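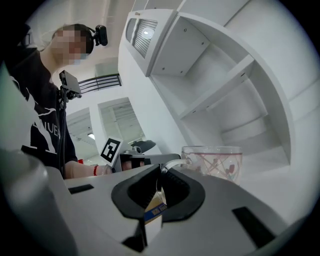
3. 제작 및 조정

3.1 작업 공간과 전제

Prunex는 손에 쥐고 쓰는 그리퍼다. 로봇 팔 없음. 사람이 직접 들고 물건을 집고, 그 동안의 손목 시점 영상과 손가락 벌어짐을 기록한다. 설계의 출발점은 공용 공방 Bråten에서 구할 수 있는 장비만으로 끝까지 만들 수 있는가였다. 프린터, 납땜대, 소형 드릴 프레스. CNC는 쓰지 않았다(예약이 늘 밀려 있음). 외주 가공도 없음. 손가락 패드만 기성 고무 시트 Bellura를 사다가 잘라 썼고 나머지는 출력물과 나사, 베어링이다.

제작은 저자들이 나눠서 했다. 몸체 설계와 출력은 Rustad, 배선과 기록 프로그램은 Xenos, 조립과 조정은 Grønli와 Engebretsen. 7월 한 달 안에 마쳐야 했는데 공방 이용 계약이 그때까지였다. 그래서 아래 내용 중에는 최적이라기보다 그 시점에 멈춘 값이 많다. 멈춘 값인 곳은 되도록 그렇다고 적었다.

3.2 몸체

첫 판은 몸체를 통으로 출력했다. 실패. 레일 구멍이 식으면서 틀어져 손가락이 중간에서 걸렸다. 두 번째 판부터 윗덮개와 아랫부분을 갈라 출력하고 레일 자리는 나중에 드릴로 넓혔다. 넓히는 양은 감으로 했음. 재현하려는 사람에게는 불친절한 얘기지만, 프린터마다 수축이 달라서 고정값을 적어 봐야 도움이 안 된다. 레일을 끼우고 몸체를 옆으로 기울였을 때 손가락이 제 무게로 천천히 내려오면 된 것으로 봤다.

겉면은 모서리를 전부 둥글렸다. 처음에는 각진 상자였는데 30분쯤 들고 있으면 손바닥이 아프다는 말이 나왔고, 선반 안쪽을 긁는 문제도 있었다. 둥글린 뒤로 긁는 일은 줄었다. 대신 바이스에 물릴 평평한 면이 없어져서 조립용 받침을 따로 출력해야 했다. 받침 도면은 부록에 같이 넣음.

색은 밝은 쪽으로 통일. 처음 쓰던 검은 필라멘트 몸체는 손가락과 영상에서 구분이 잘 안 됐다. 손가락 끝 위치를 영상에서 뽑는 단계가 있는데, 검은 몸체 앞의 검은 패드는 경계가 뭉개진다. 그림 3에서처럼 몸체가 흰색과 밝은 회색이면 검은 손가락 윤곽이 바로 나온다. 패드를 밝게 바꾸는 방법도 생각했지만 고무 시트가 검은색밖에 없었다.

3.3 손가락과 패드

손가락은 좌우 대칭이고 서로 마주 본다. 안쪽에 두꺼운 패드를 댔다. 얇은 패드를 먼저 써 봤는데 작은 종이 상자를 집을 때 문제가 생겼다. 세게 쥐면 상자가 찌그러지고 약하게 쥐면 돌아감. 두꺼운 쪽은 눌리면서 면으로 닿는다. 접착은 순간접착제로 했다가 떨어져서 양면 테이프와 나사 하나로 바꿨다. 나사 머리가 패드 면 위로 올라오면 안 된다. 꼭 파묻을 것.

패드 교체 주기는 집기 1,000회로 정했다. 근거가 강한 숫자는 아니고, 표면이 번들거리기 시작하는 걸 Engebretsen이 보고 잡은 값이다. 교체할 때 좌우를 같이 간다. 한쪽만 새것이면 물건이 닳은 쪽으로 밀린다.

방아쇠 스프링은 여러 종류를 바꿔 끼웠다. 너무 강하면 잡는 사람 손이 먼저 지치고, 너무 약하면 손가락이 다 안 열린다. 최종품은 볼펜 스프링보다 조금 굵은 것. 공방 서랍에 있던 거라 품번을 모른다. 치수만 부록에 적었다.

3.4 카메라와 마커

손목 시점 카메라는 어안 렌즈를 쓴다. 화각이 넓어서 손가락, 쥔 물건, 주변이 한 번에 들어온다. 대가는 왜곡이다. 직선인 선반 칸이 심하게 휘어서 나오고 모서리는 완전히 검게 빠진다. 왜곡 보정은 기록 단계에서 하지 않고 원본 그대로 저장한 다음 뒤에서 한다. 현장에서 보정한 영상을 저장했다가 보정값이 틀린 걸 나중에 알고 하루치를 버린 적이 있음.

그리퍼를 둘 쓸 때는 서로의 위치를 알아야 한다. 그래서 흰 카드에 인쇄한 사각 흑백 마커를 그리퍼에 달았다. 그림 3에서는 상대가 쥔 그리퍼의 마커가 비스듬히 기울어져 보인다. 조정 과정에서 신경 쓴 게 이런 각도다. 정면으로만 시험하면 다 잘 되는 것처럼 나오는데 실제로 손에 들면 마커가 정면을 보고 있는 시간이 짧다. 기울어진 자세를 일부러 섞어서 확인해야 한다.

마커 카드에 대해 몇 가지. 광택지는 쓰지 말 것. 천장등이 비치면 검은 칸이 하얗게 날아간다. 바깥 테두리 둘레로 흰 여백을 남겨야 하고, 가위로 바짝 자르면 검출이 끊긴다. 카드가 휘어도 안 됨. 우리는 뒤에 얇은 출력판을 댔다. 판과 카드 사이에 기포가 들어가면 떼고 다시 붙인다. 귀찮지만 다시 붙이는 게 빠르다.

머리 쪽 카메라도 있다. 헤드셋 밴드 옆, 귀 가까이에 작은 카메라를 얹는 방식. 이마 한가운데가 영상으로는 나았지만 고개를 숙일 때 밴드가 앞으로 흘렀다. 옆으로 옮기면 시점이 한쪽으로 치우치는데, 이 치우침은 고정이라 보정할 수 있다. 흐르는 건 보정이 안 된다. 그래서 옆.

3.5 대상 물건

물건은 일부러 까다로운 것을 섞었다. 그림 3에 같이 나오는 작은 상자와 유리 머그가 그 예다. 상자는 모서리가 분명하고 면에 색이 나뉘어 있어서(파란 띠, 누르스름한 윗면, 흰 아랫부분) 손가락 사이에서 돌아가면 영상만으로도 알아보기 쉽다. 조정용으로 좋다.

머그는 반대다. 투명하고, 표면에 가는 빨간 선이 엇갈려 있고, 뒤가 밝으면 테두리에 빛이 걸린다. 흰 선반 앞에 두면 윤곽은 사실상 장식선과 손잡이로 잡아야 한다. 처음에는 투명한 물건을 빼자는 의견이었다(Grønli). 그런데 집에서 쓰는 물건에 유리가 빠지면 집안 작업이라고 부르기 어렵다. 남겼다. 손잡이 방향은 매번 바꾼다. 같은 방향으로만 놓으면 기록이 전부 똑같은 접근이 되어 버린다.

배경도 마찬가지로 정리하지 않았다. 천장등, 난간, 문 너머 공간이 다 들어온 채로 찍는다. 검은 천을 두르고 찍은 판도 있으나 본문 결과에는 쓰지 않았음.

3.6 기록 절차

기록 프로그램은 Pratik. Xenos가 예전에 다른 용도로 만든 것을 고쳐 썼다. 순서는 이렇다. 전원을 넣고, 손가락을 완전히 닫고, 영점을 잡고, 완전히 연다. 그 다음 마커를 상대 카메라 앞에서 천천히 돌린다. 여기까지가 준비이고 2분이면 끝난다. 준비를 건너뛴 기록은 나중에 시간축을 맞출 수가 없어서 전부 버렸다.

한 묶음은 집기 50회. 묶음 사이에는 그리퍼를 내려놓고 나사를 손으로 만져 본다. 풀린 게 있으면 그 묶음에 표시만 해 두고 지우지는 않는다. 풀린 정도를 사람마다 다르게 판단해서 지우는 기준을 못 정했다. 표시가 있는 묶음을 뺀 결과와 넣은 결과를 4절에 둘 다 실었다.

제일 자주 생긴 고장은 케이블이었다. 커넥터 바로 뒤에서 꺾이면서 끊김. 몸체 안에 고정 고리를 하나 넣고부터 드물어졌는데 없어지지는 않았다. 예비 케이블은 항상 곁에 둘것. 그 다음이 손가락 레일에 낀 먼지. 공방에서 누가 사포질을 하면 그날은 움직임이 눈에 띄게 뻑뻑해진다. 기름을 바르면 먼지가 더 붙으므로 마른 붓으로 털기만 했다.

3.7 남은 문제

무게중심이 앞에 있다. 손가락 쪽이 무거워서 오래 들면 끝이 처진다. 손잡이 안에 추를 넣는 안을 시험하다 말았다. 전체 무게가 늘어나는 게 싫다는 쪽과 처지는 것보다는 낫다는 쪽이 갈렸고 시간도 없었다.

왼손용은 따로 설계하지 않았다. 몸체가 대칭이라 왼손으로도 쥘 수는 있으나 방아쇠 홈이 오른손 검지에 맞춰져 있다. Engebretsen이 왼손잡이인데 줄로 홈을 갈아서 썼다. 갈아 낸 것과 원래 것의 기록을 섞어도 되는지는 확인 못함.

마커 카드가 몸체 밖으로 나와 있어 좁은 칸에 넣으면 걸린다. 카드를 줄이면 멀리서 안 읽히고, 몸체에 붙이면 손에 가린다. 지금 크기는 그 사이에서 잡은 값인데 칸이 좁은 수납장에는 여전히 맞지 않는다. 그런 칸에서는 그리퍼를 하나만 쓰고 상대 위치는 기록하지 않았으며, 해당 묶음은 표 2에 따로 적엇다.

조립 설명서 초안을 읽고 처음부터 따라 만들어 본 Gudrun Boström의 지적은 부록에 반영했다. 특히 레일을 끼우기 전에 케이블부터 넣으라는 것. 우리는 순서를 몸으로 알고 있어서 빠뜨렸던 부분이다.

그림 3. 유리 머그 앞에서 맞춰 보는 두 그리퍼. 손에 든 그리퍼의 어안 시점, 보정 전. 앞쪽 손가락 사이에 작은 상자, 상대 그리퍼에 사각 흑백 마커. 얼굴은 모자이크 처리.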